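3.2 How the parish councils talked about the wedding blessing

I should say at the outset that I went into this part of the fieldwork expecting a row. The Sullidari diocese had put out its draft order for blessing a second marriage in church, and the papers had already made up their minds that the pews were split down the middle. So I turned up at my first council meeting in Robles with a fresh notebook and a fairly strong idea of what I'd be writing in it. Hardly any of that survived the first evening!

What people mostly wanted to talk about was where the couple should stand. In the draft they wait at the back during the opening hymn and come forward afterwards, and a good many members felt this made the pair look as if they were in disgrace (one woman said it reminded her of being kept in after school). Others liked it, and said a quiet walk up the aisle gave everyone time to settle. The doctrine, which I'd spent most of July reading up on, came up late and rather briefly, usually when somebody was already putting their coat on.

I sat in on 20 meetings altogether and did 36 interviews, some with clergy but most with ordinary members. Sowmya Devadiga carried out the ones in Sirkeck, where I'm known a bit too well to be told anything useful. We compared notes every couple of weeks and, apart from three interviews where we heard quite different things in the same answer, we coded them much alike. Those three are dealt with in the appendix.
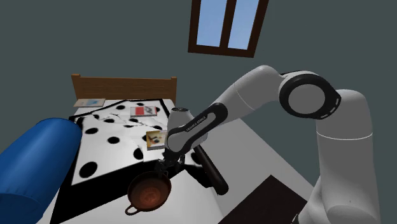
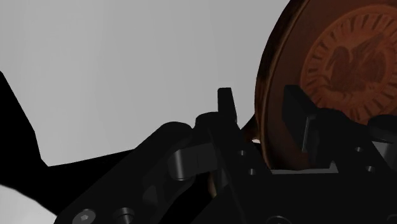

Figure 3. Computer-rendered views: a robotic arm with its gripper on the handle of a frying pan (first), and a copper-coloured disc with an embossed bird (second).

Going back to the interviews, the word that kept cropping up was "proper". A proper service, proper hymns, doing it properly. I started underlining it and soon had pages of underlining. It was used by people on both sides, and they didn't mean the same thing by it. For those against the new order, a proper service was the one in the book, and anything else was a sort of consolation prize. For those in favour, it meant a service with a beginning and an end and a printed sheet to take home, as opposed to a few kind words in the vestry, and they were often quite cross about the vestry.

Dehua Qiu has argued in comments on an earlier draft that I'm making too much of one word, and that people in church meetings say "proper" the way they say "lovely". I take the point, and I've gone back through the transcripts with it in mind. My own feeling is still that it was doing some work, particularly in Robles, where the vicar had banned the vestry blessings some years before and feelings had never quite healed.

The questionnaire is less help here than I'd hoped. We handed out 300 copies across the parishes, and the question on wording was badly put (my fault entirely), so a lot of people answered it as if it were asking about the music. I've left those answers out of what follows and leaned on the interviews instead.

One last thing before I get on to the clergy. Members who had been married twice themselves were, as a group, no keener on the new order than anybody else, and a few were firmly against having it at all. They'd managed without, they told us, and didn't much fancy the fuss.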